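Does Stemstead Need to Be This Long?

The back tees at Stemstead were moved in March, and the card by the first hole now gives the par 3 fourth as 2 yards longer than it used to be. I asked in the shop what those yards were for. The young man at the counter said the members had wanted them.

I have played a lot of courses that were "restored" lately, and I have learned to bring my own opinion. Stemstead sits outside Prutunville, on ground that was pasture and still drains like it. The club says the work by architect Halfdan Þorgeirsson brought back the original design. Maybe so. The only old plan on the clubhouse wall shows three bunkers on the seventh, and I played out of a fourth.

The front side

The opening stretch is decent golf. You can run the ball up to most of the greens, the rough is playable, and the walk from green to tee is short. The third bends around a pond that will bother a beginner and no one else. My playing partner, Thịnh Lương, hit 7-iron into it twice and blamed the yardage marker. I paced it off later and he had a point.

The greens are where the sales pitch gets ahead of the product. The brochure calls them "championship speed." They were slow when we teed off and slower by lunch, and the ninth has a ridge through the middle that looks like it was put there to settle an argument.

The back side

The finish is where the new money went, and it shows in sand. The thirteenth has so much of it that you stop aiming and just hope. The fifteenth, 155 yards over a ditch to a wide green, is the best hole on the property, and as far as I can tell it was left alone.

I asked Þorgeirsson about that by phone. He said a good hole "tells you to keep your hands off it." I wish the thirteenth had spoken up. 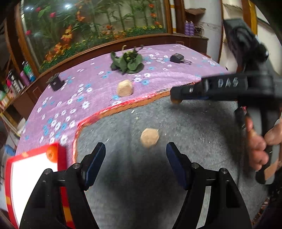 What it costs

Joining runs $3,000 up front, with dues of $1,519 a year. The club puts that next to Fotholm, down the road, and says you get more for your money. You get more bunkers. Fotholm has firmer fairways, a proper practice green and a starter who answers the phone.

Stemstead's guest rate is fair, and I'd pay it again to play the fifteenth. Before I wrote a check to join, I'd want to see those low fairways after a week of rain.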